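Filed under: Opinion, Automation, Grippers
3 min read
Aug 13, 2021

The gripper score doesn't mean what you think

Every gripper vendor has a number now. Husley sent us theirs with the trial unit: 343 picks in a row without a drop. Panix claims 3,000 cycles before the fingers need swapping. I have no reason to call either one a lie. I just don't know what was being picked, and the data sheets don't say.

My guess is blocks. Blocks are kind to a two-finger gripper. Produce isn't, so we ran our own trial on potatoes, one at a time in a bowl, with a wrist camera and the stock Arneditz controller. We stopped after 173 attempts.

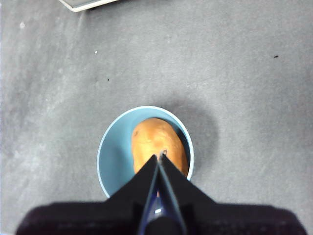
A reader at Raudsepp wrote in after my last column to say that potatoes are a stunt and that any buyer with produce to move would go straight to suction. Maybe so. But suction has its own cheerful numbers, and I'd like to see those on something with dirt on it.

What bothers me more is the wrist camera. It sells the demo. Then the fingers close in and they cover the very part of the potato you wanted to look at. We spent 80 minutes tuning the approach height on the controller and I still couldn't tell you whether the camera was helping or the bowl was doing the work by keeping the thing from rolling off.

So before you sign anything, ask for the list of objects. If the vendor has to go and find out, keep your money until they do.

Contact us | Copyright 2021 | Back to top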